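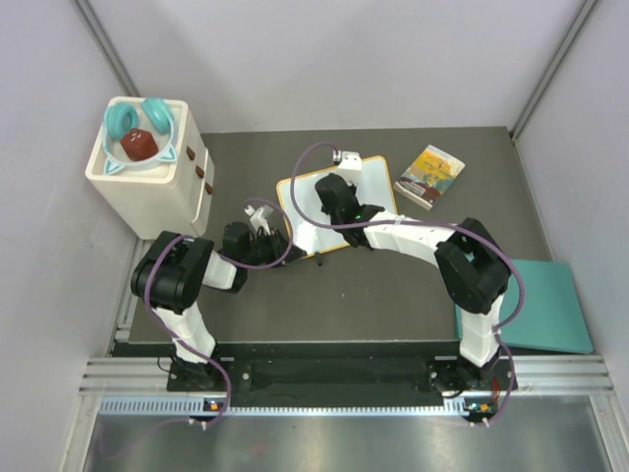 Tidying a desk is a job most people do without thinking, and our group chose it as the test task because it sounded easy. The brief from the department was to pick one household chore and find out how far a pair of low-cost robot arms could get with it in one term. We gave the arms a mixed set of ordinary things. In the layout at the top of this report there is a small cream-white cabinet with a pair of turquoise cat-ear headphones on it, a glossy white board in the middle and a paperback to the right of the board. The set was meant to cover soft, stiff, flat and awkward shapes, so that we could say which kinds of object cause the trouble.

Group members: Wilma Nisbet (control), Suqin Long (training data), Blair Hepburn (hardware and wiring), Ruaridh Lennox (testing and write-up). Supervisor: Davina Purves.

1. Background

The shops in Kevstead already have machines that scan, weigh and take payment, but the shelves are still filled by hand. Blair worked at the Baird stockroom for two summers and said that most of the shift was moving things that had been put down in the wrong place. A desk is the same problem on a smaller scale. The objects are known, but where they are and which way they face changes every time.

Factory arms avoid this by having each part arrive in the same position. In a home that can't be done, so the arms have to look before they reach.

2. Method

We used two arms facing the table from the front corners, each with a two-finger gripper and a camera near the wrist. One person drove both arms by hand controllers while the cameras recorded. Suqin collected 200 demonstrations over 6 weeks, starting in February, and used them to train the model that later ran the arms by itself. We called the model Betis.

The task had three stages: move the board to the back wall, put the book on top of it, and lift the headphones off the cabinet and set them down on the book. A stage counted as done if the object ended up inside a marked area and nothing had been dropped. We shifted the starting positions between runs and kept the lighting the same.

3. Results

The book was the most reliable. If the spine faced the gripper, the arm slid it to the edge of its area and pinched it there. If the open side faced the gripper, the fingers sometimes went in between the pages and lifted the cover only. Adding more demonstrations of that case helped a bit.

The board was harder. It is smooth and thin and lies flat, so the fingers had very little to get under. Using both arms worked better than using one, with one arm pressing down on a corner and the other pulling from the side. Reflections on the surface also caused problems. Wilma noticed that the arm hesitated over bright patches, and when we turned off the nearest lamp for a short trial the hesitation mostly went away. We did not have time to repeat the full test under different lighting.

The headphones were the worst of the three. The model would close on one ear cup and lift, the other cup would swing, and the whole thing would turn in the grip. Using two arms should fix this but needs them to lift at the same speed, and ours were often slightly out of step.

4. Cost and time

The parts came to nearly 1,000 pounds, mostly bought second-hand through a supplier in Ikport. Blair had to replace a wrist motor and re-route both camera cables after they caught on the elbow joints. A person can do the whole task in a few seconds. Our arms took minutes, and someone had to stand by the stop button throughout.

5. Discussion

We don't think arms like these are ready to tidy a desk in a real home. They can do single steps when the objects have been seen before and the lighting is steady. They cope badly with a mistake early on, as the later stages carry on as if the first had worked. A person would see that the book had slipped and pick it up again.

For shop work we are a little more hopeful. Boxes are easier to hold than headphones, and a shop could choose where things are put down. We would still expect a member of staff to be close by.

6. Further work

Softer finger pads should be tried first, as they are cheap. After that we would add a check between stages, so that the arms stop and look again before going on. Ruaridh has left the test sheets and the marked table plan with Davina for next year's group.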